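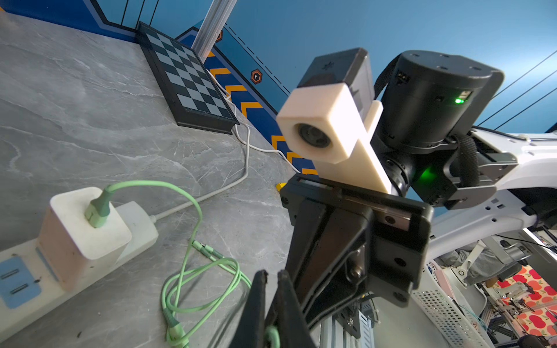 A chessboard on a marble-patterned table, next to a blue wall.

How does a stage musical work?

A musical is a play in which people sing and dance as well as speak. The songs are part of the story. When a character is very happy, frightened or cross, the music starts and they sing about it.

Who makes it?

One person writes the words that are spoken. This is called the book, even though it is not a book you would read in bed. Someone else may write the tunes, and another person may write the words of the songs, which are called lyrics. Sometimes one person does all three.

The director decides where the actors stand and how they say their lines. The choreographer (say "korry-OG-ruh-fer") makes up the dances and teaches them.

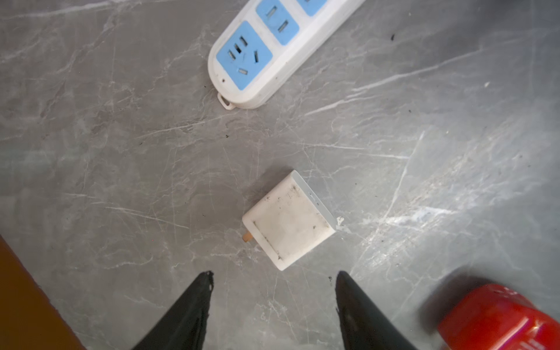 Reading time: 2 minutes

What happens at rehearsals?

Rehearsals are practices. The musical Sani opened at the Drambridge Theatre in June, and its cast of 12 practised for six weeks first. They learned the songs in week one, sitting down with a piano. The dances came next. Costumes came last.

Reginald Haddad played the lighthouse keeper. He had to sing while climbing a ladder, so he practised the song on the stairs at home.

Who works in the dark?

The people backstage wear black so that the audience does not notice them. They move the scenery and hand things to the actors. The stage manager sits at a desk and tells everyone when to do their jobs. Each of these instructions is called a cue. Sani has 104 lighting cues, and the stage manager calls every one.

Where is the band?

In many theatres the band sits in a pit, a sunken space in front of the stage. The conductor can see both the actors and the players. The Drambridge has 665 seats, and the best view into the pit is from the front of the balcony.

Words to know

Overture: music played before the story begins.
Interval: the break in the middle.
Understudy: someone who learns another actor's part and can take over if that actor is ill.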